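Marble flooring

Marble flooring is a hard floor covering made from slabs or tiles of natural marble, or from ceramic tiles printed to resemble it. It is common in lobbies, studios and private homes. 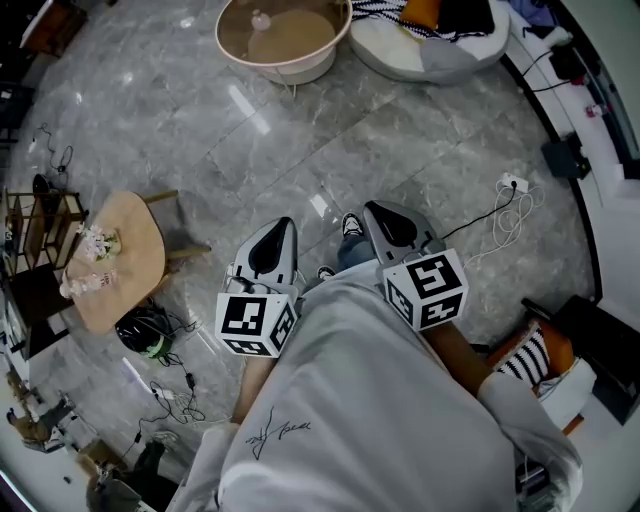
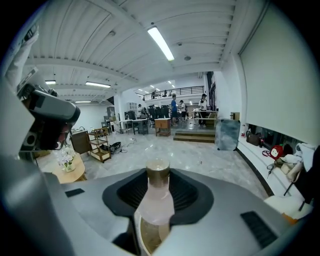
Gray marble or marble-patterned flooring in an indoor space; the second view includes a plastic bottle with a pale pink body.

Materials

Natural marble is cut from quarried blocks and finished by grinding. A polished finish reflects light and brings out the veins, while a honed finish is duller and gives better grip. Gray stone is often chosen for large rooms, where small marks are harder to see than on white.

The Wonthorpe quarry supplied gray marble for 50 years. Its largest single order, of 3,117 slabs, went to the public baths at Osside, designed by Liesbeth Van Hecke.

Care

Marble is damaged by acids, including vinegar and lemon juice, which leave dull spots known as etching. Floors are swept often and washed with a neutral cleaner. Stone floors may also be sealed to slow staining.

See also: Terrazzo; Travertine; Floor polishing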